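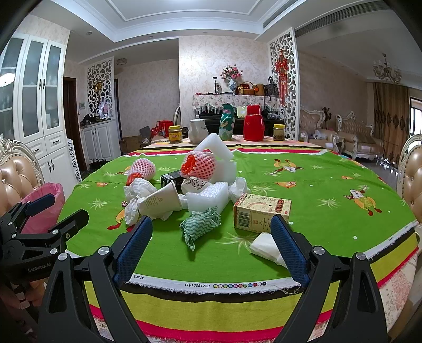

## Handout 3: Clearing a table after unpacking

Okay, so last time we did drawers, and I promised we'd move on to tables. I love tables! They're my favorite thing to teach because everybody has one and everybody lets it fill up, me included (my own has had a stack of mail on it since September).

Start with the question I ask in every session: what is this stuff *for*, now that the thing it was protecting is out of it? Foam blocks, fruit nets, a paper cup on its side, a crumpled plastic bag – most of a pile like that has finished its job. It goes quickly once you stop picking up each piece and thinking about it.

### The order I use

1. **Open a bag first.** Hang it at the side of the table, low enough that you can drop things in without lifting your arm much. A see-through one is nice, you can tell when it's getting full.
2. **Pull out anything that isn't trash.** Cloths are the big one. A twisted-up green cloth on a green tablecloth is really easy to sweep away with the wrappings, so get it out of there and into the wash pile.
3. **Light stuff next.** Nets, tissue, thin plastic. I squash the fruit nets and push one inside the other, and they take up hardly any room.
4. **Foam after that.** Big pieces lean on each other and hide things, so lift them straight up and look underneath before you do anything else.
5. **Boxes last.** Check inside every single one, even the tiny ones!

### A word on pretty boxes

We got stuck on this for ages in the last group. Shivam Nautiyal wanted to keep every decorated gift box, and I get it, a cream-yellow one with red and gold on it is a lovely thing to have around. My rule is that a box stays if you can name what's going in it before you leave the table. "It might be handy" doesn't count. Shivam named tea bags, so fine, his stayed.

Small boxes with a printed label get read before they get tossed. Sometimes the label has a model number you'll want later, and you can just cut it off and keep that bit.

### Foam and nets

Rules differ from town to town, so look yours up and write it here:

Foam blocks: ______________________

Fruit nets: ______________________

Paper cups: ______________________

### For next time

Pick one table at home and set a timer for 16 minutes. Go through the five steps in order, then stop when it rings, wherever you are. Jot down 4 things that slowed you down – mine are nearly always cords and receipts – and bring the list along. We'll be doing tablecloths too, including how to gather one up by the corners so the crumbs don't end up on the floor.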